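Gorkham kitchen set – data card
Last updated: Aug 7, 2022

Maintained by Yiran Song

What it is
1000 simulated episodes of an arm working in a home kitchen. We kept 688.

Rules for use
- Don't quote a success rate without the seed list. Simevex scores are not comparable, whatever the chart says.
- "Safe" is not a label in this set – a simulator can't certify anything.
- Contact near an open drawer gets logged, even a light touch.
- Leave clutter in. Tidy counters flatter the planner.
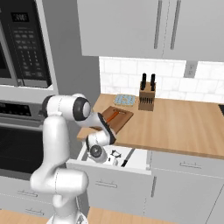

Known gaps
No people, no pets. Drawer friction is one guessed value, copied from Nuchit. I'd want 40 runs on real hardware before believing any of it.

12 shares | 3 comments
Contact: Yiran Song | Back to top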